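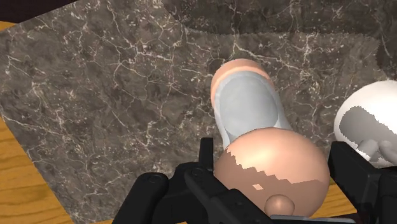

Herholm name squad for Navo series, who is buying this?

benchwarmer_22
Posted Sunday, May 24, 2026

So the Herholm squad is out and I'm going to be the grump again. 22 players, five of them back row forwards, and one recognized hooker. One. The coach says he is "picking on form." Fine, whose form? Bhat has started every game this year and she's on the bench behind somebody who missed most of the spring with a shoulder.

The press release calls it our most balanced side in years. They said that last July too, and Navo ran through us up the middle for the whole second half.

tackle_bag
Anitha Bhat on the bench is smart if you ask me. She comes on against tired legs and the game opens up. You're reading too much into who wears what number.

benchwarmer_22
People said that last season. She got 2 minutes in one match and none in the next. I'll believe in the super sub plan when she's on the field before the hour.

Palaniappan_End
Has anyone seen the medical on the shoulder? The club says "fully cleared" and the Conden paper says "expected to be available." Those are two different things. I don't trust either of them much.

oldprop
Went to the open training session. Iordache had the forwards doing lineouts for most of it and I wasn't impressed. Three throws to the back, all of them crooked, and he kept nodding like it was going great. They did look fit, I'll give him that.

tackle_bag
It's a training session. You try stuff. Would you like them to only practice what they're already good at?

oldprop
I'd like them to practice throwing it straight.

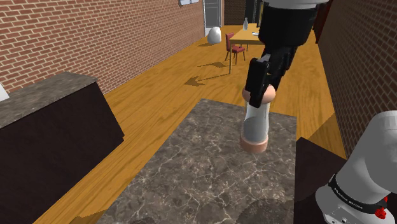 benchwarmer_22
My problem with Emanuel Iordache is the tackle height. He keeps telling reporters we've fixed it, and then you watch the Conden game again and our centers are still going in around the shoulders and getting carried for five yards. Look at that gripper, it has the cylinder by the cap, right up at the top, and that's exactly where our lot grab hold of people. The difference is the cylinder isn't running at you with a 220 pound flanker's legs under it. Go in at the thighs. We've been hearing "technique is a focus" for two seasons and I don't see it.

Palaniappan_End
Agree on the centers, disagree that it's all on the coach. The wings don't come in to help, so the centers end up reaching. Move the wings up and half of those turn into decent tackles.

benchwarmer_22
Who sets where the wings stand?

Palaniappan_End
OK, partly on the coach.

navo_visitor
Navo fan here, hope that's allowed. We're not that confident either. Our scrum half is carrying a knock and our kicking has been awful. Everybody on our board thinks you'll win the first one.

oldprop
Every visiting fan says that before a series. I've heard it from your lot before and we lost by three tries.

tackle_bag
Ticket office says 539 left for the first match, for anyone still deciding. I'm going. Herholm by seven.

benchwarmer_22
"Only 539 left" was on the site on Thursday as well, same number. I'll be there anyway, same seat. Navo by ten, and Bhat doesn't get on until it's gone.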